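Slide 6 – Gripper comparison in simulation

Good morning. Before the June hardware trials at Staltwood, the two candidate grippers, the Haritz and the Sowah, were run against the same set of simulated reaching tasks. Each gripper completed 300 approaches under the Custolora controller.

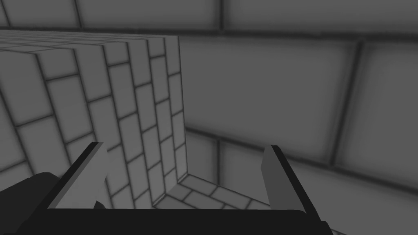

Simulated view over the two gripper fingers, open, with the brick-textured block at left.

Point out the gap between the fingers. Approach angle was scored separately from grip – the two results should not be combined.

The Haritz was stopped early in 10 approaches. Figures for the Sowah are under review and will be issued with the written report.

Pause for questions on the controller settings, then move to slide 7.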